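Search posts
Search

Hazel Mahmoud
OK so I've been learning Turkish for 5 months now and I have thoughts. A thread, because Ryan is tired of hearing them at dinner.

The vowels have to match. Every ending changes its vowels to fit the word in front of it, and for weeks I was sounding out each one like a kid with a phonics book. Then one morning my mouth just did it on its own!

My teacher, Eylül, makes me keep a snack diary. What I ate, past tense, full sentences. I've written "I ate chips" 16 times and spelled it wrong in most of them.

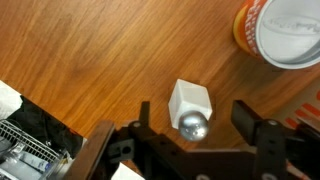

Vocab for tonight: masa (table), turuncu (orange), kırmızı (red), kapak (lid)

Kapak is my favorite so far. It's also a book cover, so I get 2 uses out of one word – I'll take it.

Numbers are going fine until anybody says one at normal speed. On yedi is 17. I heard "ten, he ate" because yedi is also "he ate," and I sat there wondering who had eaten ten of what.

Next up is the gossip tense. There's a whole verb ending for stuff you heard but didn't see yourself. Verna, you're going to love it.

Contact | Privacy | Back to top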